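Work surface

A work surface is a flat, raised area on which a person or a machine carries out a task. The term covers kitchen counters, office desks, sewing tables, the benches of carpenters and watchmakers, and the tables used in laboratories and factories. In everyday speech the words table, desk and bench are often used in its place, but in furniture making the work surface means only the top part, without the legs or the frame.

Height

The height of the top has a strong influence on the comfort of the user. For writing, the surface is usually placed near the level of the elbow when a person sits. For heavy work, such as planing or kneading dough, it is placed lower, so that the weight of the body can help the arms. Fine work asks for the opposite – the top is raised and the object comes closer to the eyes. Tables with adjustable legs try to answer all these needs with one piece of furniture.

Materials

Solid wood is the oldest common material and is still preferred in many workshops, as it can be planed again when it is worn. Stone is used where a cool and heavy top is wanted, for example in pastry kitchens. Steel is easy to clean, but it is noisy and shows scratches. In the twentieth century, boards covered with a thin plastic layer became common in homes and schools.

Coverings

Many users protect the top with a loose covering. Paper is the cheapest kind and can be thrown away after use. Felt and leather were traditional on writing desks, while rubber mats are common where small parts are handled.
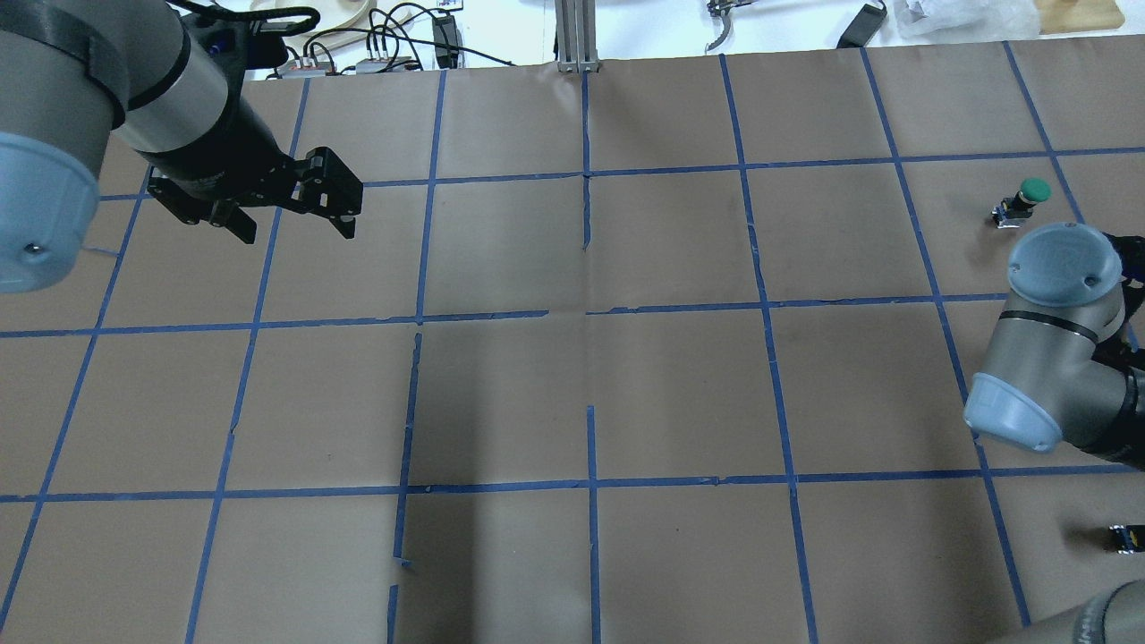 Two robotic arms at a table, with paper beneath the gripper of one of them.

In the town of Bonia, the furniture historian Nathalie Van Loon studied 352 old desks from private houses and public offices. She found that the covering had been changed at least once on almost all of them, and on 13 the original leather was still lying under a newer layer. Her colleague Marek Kolář later described six of these desks in more detail.

Care

Wooden tops are treated with oil or wax and should be kept away from strong heat. Stone tops can be stained by lemon juice and vinegar, so spills are wiped up soon. A plastic layer needs only a damp cloth, but it is difficult to repair once the edge has opened.

See also

Countertop
Drafting table
Workbench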